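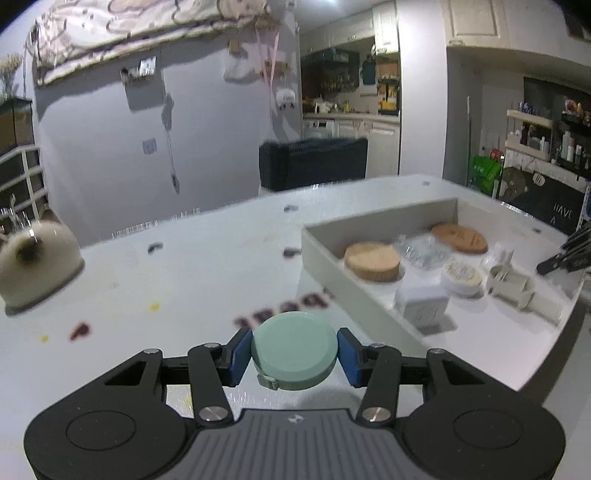

3.2 Lids, trays and the shared table

Of all the surfaces we looked at, the table near the kitchen doorway gave us the most to think about. It is where things are put down on the way to somewhere else, and many of them never get there. Lids are the best case. In the 18 homes of the Tanduvberg sample, we found lids living apart from their containers in every one, and we came to regard them as a wonderfully sensitive sign of how a household sorts its belongings.

Figure 4 is a good place to start. A round mint-green lid with a raised rim and a small metal clip is held above a white tabletop, and a low-walled white tray stands to the right with cork pieces, a crumpled clear plastic bag and a few small white items in it. The round cork lid at the front of the tray interests us greatly. Trays like this were called many things by the people who kept them ("the bits tray", "the waiting room", and in one home simply "Colette's"), but their role hardly varied. They hold what is too useful to throw out and too odd to have a drawer of its own.

Figure 4. Lid, tray and cat-shaped ceramic container on a white table, with the kitchen beyond. Home 6, Tanduvberg sample.

Earlier work by our group (Rolland and Mbeki) treated such trays as a halfway stage: objects go in, get sorted, and leave. Our July visits suggest a slower and much richer picture. When we asked people to empty a tray and put everything back where it belonged, most of the contents went straight back into the tray. Aubert, who ran these sessions, began asking a follow-up question, "Where would you look for this first?", and the answers were a delight. Cork pieces in particular were always looked for in the tray, even in homes with a kitchen drawer kept for pot stands and coasters. The tray had become their proper place.

Containers with a shape or a face behaved differently. The cream cat at the left of the table in Figure 4 belongs to a group we call anchored objects, meaning that people tidied around them and gave directions by them ("behind the cat", "next to the hen"). Anchored objects were moved for cleaning and then set down again within a hand's width of the old spot. We had expected this of lamps and plants. Finding it so strongly with small pottery was one of the real pleasures of the study.

Stains deserve a word too. The white tabletop carries dark purple blotches, a small yellow spot and a dark red smudge, along with reversed lettering in dark red. We recorded marks of this kind on every pale table in the sample and asked about them when the table was cleared. Several people used them as guides without having noticed that they did so, setting a mug or a tray down against the same mark each time. Fleury has suggested that a marked table is easier to keep in order than a spotless one – a lovely idea, and one we would like to test with the Panach households next.

The next section turns to shelves, where lids are rarer and glass bottles take over.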